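**Clikdale, May 21, 2024**

The coin laundry on Pornis Street will close for good at the end of next month, leaving the east side of Clikdale without a public place to wash clothes. Stanex, the company that has run the shop for 31 years, posted a notice on the door and mailed a copy to the town office.

The notice says the building has been sold and the new owner does not plan to renew the lease. It gives no word on what will go into the space. Customers with money left on their wash cards can get it back at the counter until closing day.

A town survey last October found 317 households on the east side with no washer at home. Most of them are in the older apartment blocks between the rail line and the river, where the plumbing was not built for machines and many leases forbid them. The nearest other laundry is on Mohammed Avenue, two bus rides away for most of those tenants. 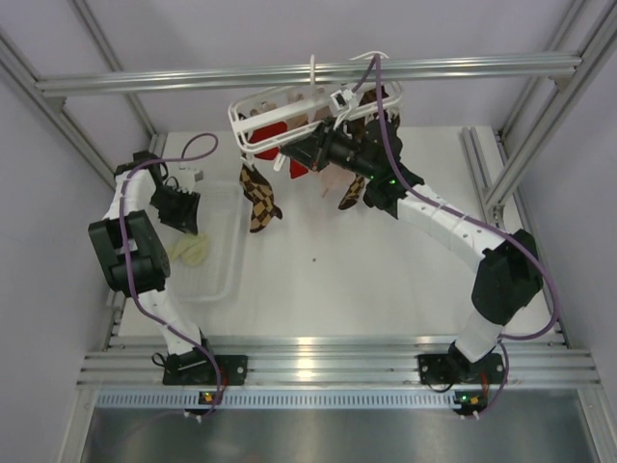
The town council took up the matter at its regular meeting and voted to look at two options. The first is to put washers and dryers in the basement of the old school annex, which already has floor drains and a separate entrance. A first estimate puts the plumbing work there at $3,915, not counting the machines. The second is a shuttle van that would run to Mohammed Avenue on two evenings a week.

A petition asking for the annex plan had 54 signatures by the time of the meeting. Several tenants told the council that carrying full bags on the bus is hard for older people and for parents with small children, and that drivers sometimes turn them away when the bus is crowded. One tenant said she now washes small things in the sink and takes only sheets and towels to the laundry.

Other speakers asked the council to press landlords on the lease rules. Some buildings also ban drying clothes on balconies, and tenants in those blocks said they have to dry everything indoors through the winter. The town attorney said the council can ask for changes but cannot rewrite a private lease.

The annex would need a fire inspection before any work could start. The parks department now stores folding tables and sports gear in the basement and would have to move them. The council did not set a fee for the machines, but members said they would want prices close to what Stanex charges now.

Both options will come back to the council at its next meeting, with costs for the van included. Written comments can be left at the front desk of the town office during business hours.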